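Why Do Our Tomatoes Split? My Stukance Garden Project

16 Jun 2020

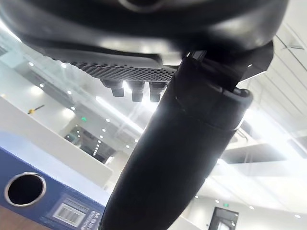 Izzati Nair told me straight away that I was watering too much after dry spells, and that I should measure it before blaming the seeds. So I did! I grew two beds behind the Lirkeck school hall, one watered every day and one every 5 days (same soil, same seeds, same amount over the week). I picked 260 tomatoes in all, and 40 of them had split, mostly from the second bed. I want to try it again in August with mulch, if I can talk my mom into buying some.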